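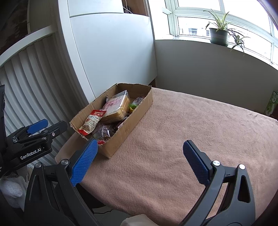 My mother believes the robot already exists and that I'm keeping it from her. She asks about it on the phone, the way you'd ask about a boyfriend. Does it do dishes? Does it do stairs? I tell her it mostly does bread right now, and not well, and she says well, bread's a start, and then she tells me about her knees.

What I do, for money, is put snacks away. I've been at it since March. I get up, I move the blanket so it covers most of the table, I set the box of snacks on it, and I strap in (there's no strap, that's just what I call it) with a gripper in each hand. Two fingers on each one, blue pads on most of the ends, like being a very careful lobster. Then I pick things up and put them down, and everything my lobster hands do gets sent off to Buvero, where a machine in a building in Dreltmont is supposed to learn from it and one day unpack groceries for people like my mother.

They pay by the episode. An episode is one thing, picked up and put somewhere, start to finish. When I signed up I thought, I've been putting groceries away my whole life for free, this is the greatest scam I've ever been on the right side of!

Then I met the toast.

It's thick-cut toast with cranberries and raisins, in one of those clear bags with way too much bag at the end. You'd think bread would be the easy one, being soft and more or less a brick. But you squeeze a brick the way you squeeze a brick and it stays a brick, and you squeeze toast like that and you've got a toast with a waist. So you go gentle, and then the bag slides and the bread stays where it is, and you're standing there holding a handful of plastic with the bread hanging off the bottom of it like a kid who doesn't want to leave the pool. I did 62 episodes of toast my first week and I'd say the toast won most of them.

The pouches are worse in a different way. They lean. You pick one up and the one it was leaning on lies down, and now the box you planned for isn't the box you've got. My real hands deal with that without telling me. I never once noticed, before this job, that I hold a bag back with my pinky while I'm getting the one behind it. I don't have a pinky now. I have two fingers and an opinion.

Around week three I started talking to it. The machine, I mean, the one in Dreltmont, which can't hear me. I'd say, okay, see, we come at this one from the side. Or, don't look at me, I didn't mean to do that. My downstairs neighbor asked if I had a baby up here. I said kind of, and then had to turn down a casserole, and then I thought about it and went down and took the casserole. 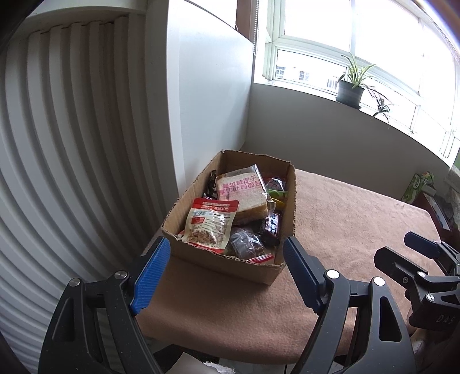
In the spring Buvero started sending back videos, which I guess was meant to keep our spirits up. Same kind of job, a box and some packages, only now it was the machine doing it by itself. I made popcorn for the first one. I turned off the lights.

It was so slow. It came down over the box and stopped, and I leaned forward on the couch, and it stopped some more. It closed on a bag of something crunchy and lifted it maybe an inch and then put it back, exactly where it had been, very politely, and went home. That was the video. They had labeled it attempt 259.

I watched it five times. The thing is I knew that move. The lift and the put-back is me. I do it when I've got a bad grip and I can feel the corner going, I set it down and take a breath and start over. I'd never been told not to. So somewhere in that thing's head, or wherever it keeps stuff, was my nervous little do-over, except it hadn't picked up the part where you start over. It thought the breath was the end of the job.

I called my mother, because who else. I said, it quits when it gets scared. She said, so do you. Then she said her knees were better.

Anyway, I changed how I do it. I don't quit on a bag anymore, even when it's ugly. If the toast slides, I go after the toast. I chased a pouch clear across the blanket one night with both grippers going and got it in the end, up against the radiator side, and I yelled, and the neighbor banged on her ceiling, and I left all of that in, because the whole point is what comes after the slip. I did 200 of those. I called them uglies in my notes, and somebody at Buvero must read the notes, since the next email had a heading that said Uglies: Please Send More.

The new video came at 2 in the morning. Same machine, and a bag of bread this time (not my kind, plain white). It got the bag and not the bread. The bread hung down. I know that hang! And the thing stopped, and I thought, here we go, it's going to put it back and go home. And it lowered the bread down onto the table and let go and came around from the side.

It took four minutes to move one loaf. I wouldn't let it near a dozen eggs, and my mother could have had the whole kitchen put away by then, knees and all. She wants to know if it'll be ready by Christmas. I told her no. She's clearing a shelf for it anyway, and she asked me what kind of bread it likes.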